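Pombridge Shared Studio — House Meeting
Minutes, Jun 8, 2021

Present: Rianne Coppens (chair), Ildikó Antal, Gizella Vörös, Hui-mei Ng, and yours truly, Dénes Szilágyi, holding the pen because I was the last to sit down.

Apologies: none received. Two members absent without any, and they know who they are.

Meeting opened once the kettle had finished.

1. Minutes of the last meeting

Accepted, with one correction. Gizella did not "storm out" during the discussion of the window blind. She left at a normal speed to move her car.

2. The round table

The main business of the evening, and most of it.

Rianne reminded everyone that the round table by the armchairs was bought as a shared table. The idea was that a person could sit down at it, work for an hour or a morning, and then take their belongings elsewhere. She asked the meeting to consider whether this was still the idea.

Hui-mei said it was, in principle. Ildikó asked what "in principle" meant. Hui-mei said it meant she had tried to eat a sandwich there and had ended up eating it at the sink.

Discussion followed about what may be left on the table overnight. Gizella's position is that a closed laptop takes up no more room than a placemat and should be treated as one. Rianne's position is that you can put a plate on a placemat. Gizella said she had seen people put plates on laptops. Names were requested and not supplied.

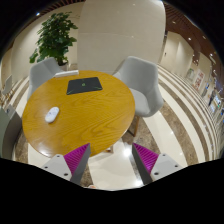
Ildikó wanted it minuted that she likes the table very much, grain and all, and would like to see more of it. She oiled it herself in December, on her own time, and it cost her a good pair of sleeves. She doesn't expect thanks but has noticed their absence. Thanks were given, somewhat raggedly, by all present.

Hui-mei proposed that anything still on the table at closing goes on the shelf by the door. Gizella asked who would do the moving. Hui-mei said whoever closes up. Gizella pointed out that whoever closes up is nearly always Gizella, and that she would therefore be spending her evenings carrying her own things to a shelf. The chair felt this was a fair outcome.

Decided: table cleared at closing. Boxes and packaging are included, long ones especially. Carried four to one.

Action: Hui-mei to clear the shelf by the door, currently full of things that were moved there the last time we decided this.

3. Glare

Raised by Ildikó. With the lights on, the tabletop shines hard enough that anyone sitting on the wrong side has to squint at their own notes. She has tried all the sides and believes most of them are the wrong one.

Options put forward were a tablecloth (Rianne), a weaker bulb (me), and less oil (Gizella, who then apologized). Hastar have quoted us $98 for a shade and fitting. Irkgate quoted more and took longer to do it. Rianne noted that the studio balance stands at $2,469, and that we agreed to keep $1,000 of it untouched for the boiler, so a lampshade was within our powers.

Decided: accept the Hastar quote. No tablecloth. Feeling on the tablecloth ran higher than I would have guessed.

Action: Rianne to ring Hastar.

4. Lost, found and disputed: the mice

We have arrived at the stage of the studio's life where there are several computer mice and everybody thinks theirs is the one that works. Most of them are plain, and they get picked up and carried off by whoever is nearest.

Gizella suggested that people mark their own. Hui-mei offered her label maker. Ildikó said a label on a mouse peels off under your palm in a week and leaves your hand gummy, and that it makes far more sense to have one you couldn't possibly confuse with anybody else's.

There was general agreement that the decorated one is safe from this problem. Opinion divided over whether it is charming (Ildikó, Hui-mei) or a lot to look at before coffee (Rianne). I abstained, and was told that minute-takers can't abstain from things that aren't votes.

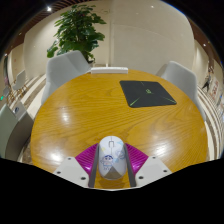

Item 4: the white mouse with the pastel artwork, at the round table.

Nobody could read the lettering under the little blue-haired figure, though Gizella had a go at it with her glasses on and then with them off. The name of the character was also unknown to the meeting. Hui-mei said her niece would know. Rianne asked that we not adjourn to telephone the niece.

Decided: owners to mark their plain mice however they please by the next meeting. Unmarked ones go into the common drawer and belong to the studio. The decorated one is exempt on grounds of being obvious.

Action: Dénes to find out which drawer is the common drawer.

5. Armchairs

Brief. The light grey armchair by the round table is comfortable, everyone agrees on that, but Rianne finds the arms too wide for drawing in. Ildikó finds them ideal for reading in. Rianne asked how much of her membership Ildikó spends reading. Chair ruled herself out of order and moved on.

No decision. Chair stays where it is (the armchair; also Rianne).

6. Coffee

The Cabrera subscription goes up to $39 with the next delivery. Gizella asked whether we might go back to the supermarket kind. The silence was long enough that I have recorded it here as a vote.

Decided: continue with Cabrera. Members who take the last of it are to say so out loud to another human being.

7. Any other business

Hui-mei has a spare fern. It was accepted on the condition that it doesn't live on the round table.

Gizella asked whether a cup counts as leaving something on the table. Yes.

Gizella asked whether a cup counts if you're coming back. Also yes.

Meeting closed. Next one to be announced on the corkboard, where the notice for this one is still up.

D. Szilágyi

3 comments

Gizella V.
For the record, I wasn't apologizing for the oil remark, I was apologizing to the table. Otherwise accurate.

Hui-mei
Shelf is done! I found two scarves, a stapler and the old minutes where we agreed to clear the shelf. Come and get your things, please (the stapler is mine, I've decided). Also my niece wants a better photo before she'll commit to a name.

Rianne C.
Hastar can come in a fortnight. Until then sit on the window side and squint. Dénes, which drawer is it?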